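Dust, Screws and Steel Walls: Notes on Keeping a Shop Bench

Updated June 9, 2020

Filed under: Workshop / Storage

These notes apply to a small bench used for repair of household electrical goods, radios, computers and the like. Woodworkers will want a heavier top and can skip the part on static.

Bench top

Hardboard over a solid base is cheap and can be flipped once before it is replaced. Fix it with countersunk screws at the corners only. Glue makes the swap a two-hour job. Seal the edges with two coats of shellac, sand with 400 grit between coats, and leave it overnight.

A light color is easier to work on than a dark one. Small black screws vanish on dark rubber matting. If you need a mat for static, buy it in pale gray or blue and clip the ground lead to a known earth point. Test the lead with a meter every October, or whenever you do the smoke alarms.

Screws

Use a shallow tray with a damp-proof label in each cell. Egg cartons work but tip over. Sort by where the screw came from, then by length. Desktop computers usually mix two threads, a coarse one for the case and a fine one for some of the drives, and the two are close enough in size to be forced into the wrong hole. If a screw needs more than finger pressure for the first two turns, back it out and check the thread.

Do not store screws loose in the case you took them from. They find the power supply.

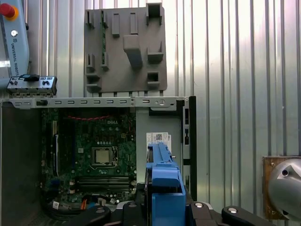

Dust

Blow dust out of doors or next to an open window with a fan facing out. Unplug first. Hold each fan still with a finger or a wooden skewer before using air on it, as a fan driven past its rated speed can damage the bearing. Keep canned air upright. For heat sinks, a stiff half-inch paintbrush loosens felted dust better than air does. Mark the brush and use it for nothing else.

A shop vacuum nozzle should stay a hand's width from any circuit board. Plastic nozzles build up a charge.

Ribbed metal walls

Corrugated sheet is a poor surface for hanging things. The fastener should go through the part of the rib that sits against the framing, or the sheet will dent when the screw is tightened. Where nothing solid is behind the sheet, run a horizontal batten from stud to stud and hang from that. Leif Halvorsen wrote in to recommend rivet nuts, and they do hold well, but the tool costs more than the battens.

Magnets grip only on the raised part of the rib. A magnet rated at 100 newtons on flat plate will hold a good deal less on thin painted sheet. Use them for paper and light hand tools.

Metal walls also sweat in cold weather. Leave a gap of one inch behind cabinets and keep cardboard off the wall entirely.

Lighting

One lamp on each side, set slightly behind the shoulders, removes most hand shadow. Bare metal throws glare back, so angle the lamps down at the top and away from the wall. The Dranberg clamp lamp is adequate. The Fuketti arm is longer but sags after a year, and the tension screw strips if you chase it.

Next page: cord storage and strain relief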